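Water Meters and Leak Allowances: Frequently Asked Questions

Who owns the meter?
Cuvico owns the meter and the stop tap beside it. Pipework on the house side, including basin and laundry fittings, belongs to the property owner.

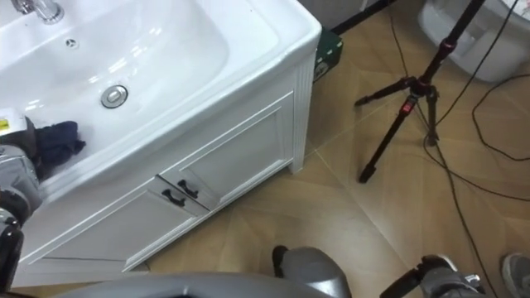

GERNAU, Oct 24, 2024

How is my usage read?
Meters are read quarterly. Black digits show kilolitres and red digits show litres. Bills are calculated on the black digits only.

How do I check for a concealed leak?
Turn off all taps and appliances, record every digit, and leave the water off overnight. If the reading has changed by morning, engage a licensed plumber.

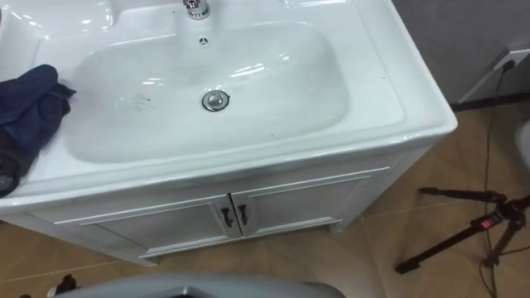 Page last updated: March

Can I claim an allowance?
Yes, where the leak was concealed and has been repaired. Attach the plumber's invoice and quote form 1421. Losses under 40 kilolitres are not eligible. The maximum allowance is $400 per property.

Are dripping taps and running cisterns covered?
No. These are classed as visible leaks.
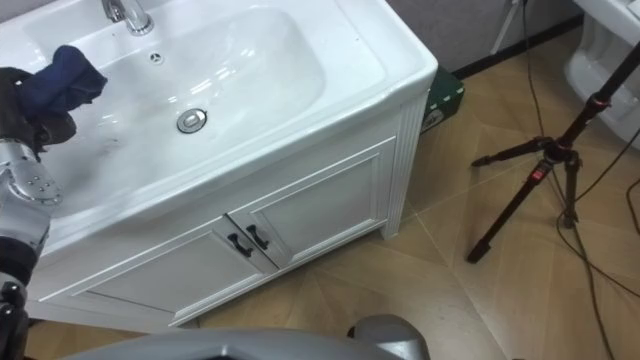
A slow leak under a cabinet is assessed case by case, and the plumber must state on the invoice where the pipe failed. Flexible hoses are excluded.

Who assesses claims?
Aishwarya Palaniappan handles Gernau and Ho. Kiều Phí handles Droseck. Decisions are sent in writing and any credit appears on the next bill.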